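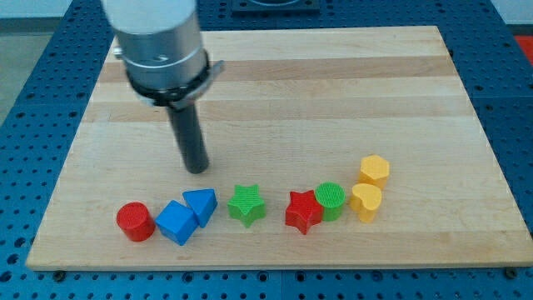
Wanted: people who like putting small coloured blocks in order

Hello! I look after the toy block study at Lodus in Stisbridge, and I'm looking for 60 adults to come and spend a morning or an afternoon with us between now and the end of May. You don't need any experience. If you can tell a star from a square and you don't mind being asked to start again, you're just right for this.

You'll sit at a table with a board and a set of toy blocks, and I'll give you short written instructions. Some are dead easy (put the star at the end of the row) and some are worded badly on purpose, so please don't worry if you get in a muddle – the muddles are what I want to read about! Afterwards you tell me in your own words how you'd have explained the same job to a friend. I type that up, and your name stays off it.

A session lasts three hours with a proper tea break, and we pay 59 pounds plus your bus fare from Vilomstead or anywhere nearer. Biscuits are on me.

You should be 18 or over, happy reading English, and able to tell blue from green. Glasses are fine. If you took part in the Drakos sorting study you can still apply, just mention it when you write.

We're on the first floor and there is a lift. Parking is hopeless on market days, so I'd take the bus if I were you.

To put your name down, email the Lodus front desk with "blocks" in the subject line and a couple of times that suit you. I answer everything myself, usually in the evening – so give me a day or two.

Posted 5 Dec 2024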